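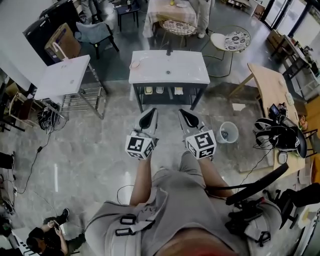 大理石纹地砖的日常清洁与填缝维护

适用范围:室内铺贴的灰色、米色系大理石纹瓷质砖(抛釉砖、通体砖)。天然大理石只有部分条目适用,文中另行注明。

一、先确认材质

瓷质砖和天然石材外观接近,保养方法差别很大。判断时找一块备用砖或门槛处的断面:釉面砖断面上能看到一层薄釉,坯体颜色与表面纹理无关;天然石材的纹理贯穿整个厚度。没有断面可看时,对比相邻几块砖的花纹,瓷质砖为印花,铺够一定面积后会出现重复图案。

不要用滴酸的办法测试。天然大理石遇酸会立刻失光,恢复需要重新打磨。

二、日常除尘

地面磨损主要来自砂粒。先吸尘或干拖,再湿拖,顺序不能反。吸尘器用硬地面刷头,关闭滚刷。柜子、茶几等带腿家具下方的灰尘容易结团,长柄平板拖把放平后可伸入,离地高度不足的只能移开处理。

湿拖用清水即可,拖布拧到不滴水。有油污时加中性清洁剂,按瓶身标注的下限稀释。浓度过高会在釉面留下一层膜,逆光看发花,踩上去有黏滞感。出现这种膜以后,用温水连拖两遍,每遍换水,多数能去掉。

三、局部污渍

茶渍、咖啡渍:小苏打加水调成糊,敷十分钟,湿布擦净。釉面砖可用,天然石材先在角落试。

水垢:瓷质砖可用稀释的柠檬酸,停留不超过三分钟,避开填缝,随后清水冲净。天然大理石禁用。

金属划痕:灰黑色细线通常是金属粉末附着在釉面上。用三聚氰胺海绵蘸水轻擦,擦不掉再用瓷砖专用去污膏。

胶渍:塑料刮片放平推除,残余用酒精擦。刮刀片容易崩釉,不建议使用。

蜡:放冰袋使其变脆,再用塑料刮片起掉。

含氢氟酸的除锈剂会腐蚀釉面,对人体危害也大,家庭不应使用。含氯漂白剂不得与酸性清洁剂混用或先后连用。

四、填缝检查

每年查一次,我一般放在4月,供暖停了以后。检查方法:

沿缝用指甲或木签轻划,掉粉即为老化。
用硬木棒轻敲砖角,声音发空的做记号。
看墙边和门槛处有无连续裂纹。墙边应留伸缩缝,填弹性材料,如果当初用水泥基填缝剂填死,开裂很常见。

空鼓只在砖角、面积小、踩踏不响的,可以先观察。空鼓过半或边缘翘起的应当起砖重铺,注胶只能作为临时措施。

五、填缝返工步骤

1. 清缝。用手动清缝刀或低速摆动工具,深度不小于砖厚的三分之二。摆动工具的刀片与砖边保持平行,转角处改用手动。
2. 吸尘,再用微湿的毛刷刷一遍,等缝内完全干透。冬天至少放一夜。
3. 调料。水泥基填缝剂先放水后放粉,搅拌三分钟,静置五分钟,再搅一分钟。静置后变稠属正常,不要补水,补水会造成干后色差。
4. 填缝。橡胶抹刀与缝成斜角压入,分两次填满。一次调的料以三十分钟内用完为限。
5. 清面。表面收浆后用拧干的海绵斜向擦拭,勤换水。擦得过早会把缝里的料带出来,过晚则需要用力,容易擦伤缝面。
6. 养护。二十四小时内不踩,七天内不湿拖。

有地暖的房间,施工前关闭并冷却到室温,养护结束后逐日升温。

浅灰色砖配中灰色填缝剂较耐脏。选色时把样品填在废砖之间,干透再看,湿料颜色总是偏深。

六、用量与花费

2020年1月翻修客厅和走廊时的记录,供参考。砖是800毫米见方,缝长合计133米,材料连工具总计1,295元,其中清缝刀和摆动工具刀片占近77元。刀片磨损比预想快,应多备一片。填缝剂剩余的半袋密封后放了两个多月,已经结块,只能丢弃。

缝宽按2毫米计算时,实际用量比包装上的理论值高,原因是旧缝清得不均匀,局部深到粘结层。计算时按理论值加两成比较稳妥。

七、家具与地面接触处

金属框架的柜子、架子,脚底应加毛毡垫或橡胶垫。毛毡垫适合经常移动的家具,半年更换,嵌入砂粒后比裸脚更伤釉面。橡胶垫防滑,但深色橡胶长期压在浅色砖上可能迁移留痕,改用透明硅胶垫可减少这种情况。

金属脚接触湿地面会生锈,锈水渗入填缝后很难清除。拖地后把柜脚周围的水擦干。可调脚逐个拧到受力均匀,单脚悬空会使其余几脚压力过大,砖角空鼓处尤其容易裂。

移动重物时四脚垫旧地毯片,绒面朝下,沿直线推。两人能抬起的应尽量抬起。

八、读者来信两则

Bijan Rahimi问抛釉砖要不要打蜡。不需要。釉面吸水率极低,蜡附着不住,只会变滑和沾灰。已经打过的用碱性除蜡剂清除,再用清水过两遍。

Romain Royer问蒸汽拖把能否使用。瓷质砖面本身可以承受,水泥基填缝长期受高温蒸汽会加速粉化。偶尔用于厨房去油没有问题,同一位置不要停留超过几秒。天然石材和有空鼓的地面不要用。

备用砖立放保存,砖面之间夹纸,箱外写明型号、色号和批次。同型号不同批次的砖会有色差,补铺时优先用原批次的存货。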